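Weso pauses block-pushing trials after arm fails to stop
2021-01-11

The team at Weso has had a bit of a rocky start to the year, we are sorry to hear, after one of its robot arms kept moving for 8 seconds when it had been told to stop. We are very glad to report that no one was hurt - the only casualty was the sleeve of a jumper left hanging too close.

The fault showed up during a long run of trials at the Bollura workshop, where the arm spends its days nudging plastic shapes about on a wooden board. It had got through 1414 pushes without any bother at all, and then, on the very next one, the stop button did nothing for far longer than it should have.

Pimentel, which supplied the controller, has traced the trouble to a worn relay and is sending out 2 new ones (one to fit and one for the shelf, which seems wise to us).
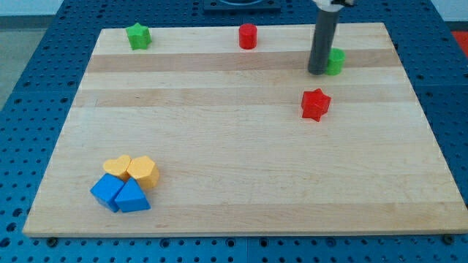 Until they are in, the arm may only be run at its lowest speed, with everybody well back behind the yellow line, and the button will be tested every morning before work begins. Weso hopes to be back to full speed before long, and we wish them all the very best with it!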